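Dakesum: a word list of upholstery and fabric terms

Hi! I'm glad you found this. Dakesum is a plain list of words people use for furniture cloth, with the meanings in everyday English. I started it when I was re-covering my grandmother's sofa and couldn't follow a single shop catalog (what on earth is a railroaded fabric?), and then it sort of grew.

Right now there are 2,327 terms in the main file, terms.csv, and 464 more in unsorted.csv that I still need to go through. Each row has the word, a short meaning, other spellings, and a notes column where I ramble a bit. 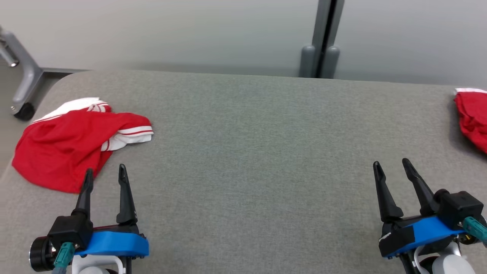 Spelling was the big headache. Ieva Lapiņa went through all the weave names and merged the doubles, so "bouclé" and "boucle" now share one row – thank you, Ieva! Genivaldo Vasconcelos sent in the Portuguese words, which live in the column called pt. Plenty of those cells are still blank.

Known problems: leather terms are thin, and five rows under "trim" have meanings I'm not sure about. Look for a question mark in the notes.

You can use the list for anything you like, paid work included. If you fix something, send me the changed rows and tell me where you found the meaning. The next update should be out in October.

Last changed: July 2024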